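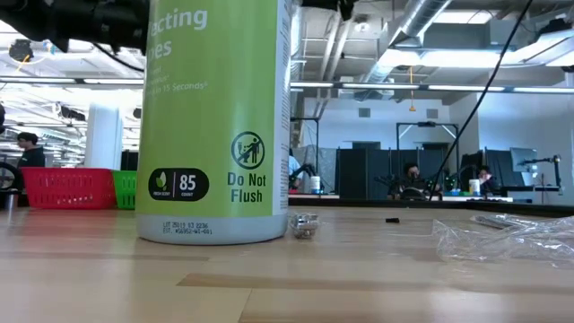
Sinéad Flanagan

Prendel small parts bins, red and green

Prendel sells these bins in sets of 2, one red and one green. I bought two sets for a butcher-block work table and keep them in a two-by-two block near the back left corner. They have been in use since June.

The walls are slotted plastic. The slots reduce weight and let you see roughly how full a bin is from the side. They also let small hardware through, so the bins are a poor choice for washers or short screws. Soft white packing pieces stay put. Slender items longer than the slots are wide will sometimes poke out if dropped in end first. Laid flat on a diagonal, they stack without trouble.

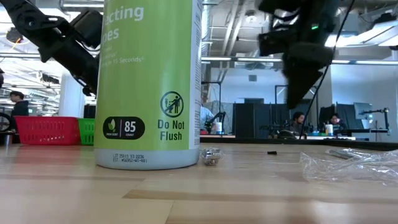
Cleaning takes longer than it should. A disinfecting wipe handles the rim and the floor of the bin in a few seconds, but each slot has four inside edges and dust collects in all of them. A soft brush works better there. After 26 cleanings the color has not faded and the rims have not gone tacky. The Morik bins I used before had solid walls and wiped down faster, but they took up more of the table.

Stability is adequate. Empty, a bin slides on smooth wood if bumped. One tall tool stored upright will tip it unless there is a neighbor to lean on.

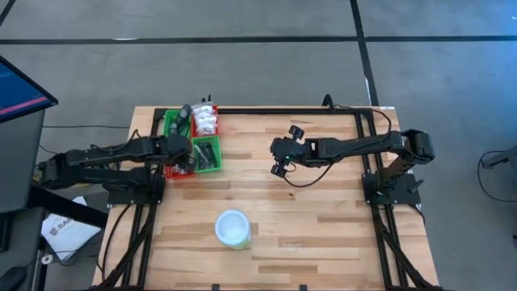
Two colors are enough for a simple sort, and I would not pay extra for a third. The bins have no label holder. Tape does not stick well to the slotted walls, so I write on the rim in marker.

Rating: 4 out of 5 for light dry goods, 2 out of 5 for loose hardware.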